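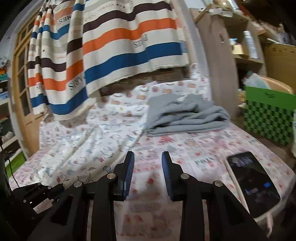

A pink and white patterned sheet on the bed, with a folded gray garment toward the back and a phone on the right.

FOR IMMEDIATE RELEASE – 5/13/22

Traseo launches bedroom reset service in Lollbridge

LOLLBRIDGE – Traseo, the home tidying firm, today opens bookings for its new Bedroom Reset. One room, one visit, 3 hours. Bed first, then the floor, then whatever has piled up around the walls.

The service is aimed at small and shared bedrooms, where the bed ends up as desk, closet and charging station all at once. Clothes get folded there and stay there. Phones and cables too. Traseo tidiers clear the bed, sort clothing into keep, wash and donate, and find a fixed spot for chargers near an outlet.

Nothing leaves the room without the customers say-so.

Trial visits began in January and covered 14 homes in the Lollbridge area. Most asked requests: more room for folded clothes, and somewhere to put the phone at night. Both are now part of the standard visit.

Storage boxes come from Torent, bed linen from Jasińska – patterned and plain sheets, single and double sizes. Customers can also keep everything they already own, no purchase needed. Linen is changed on request, please have a clean set ready.

A Bedroom Reset costs $40 per visit, boxes and linen extra. Two-room bookings avialable from the same date. Evening slots limited at first, more to follow over the summer.

Bookings and press inquiries: Traseo front desk, Lollbridge. Price list and linen samples on request.

– ENDS –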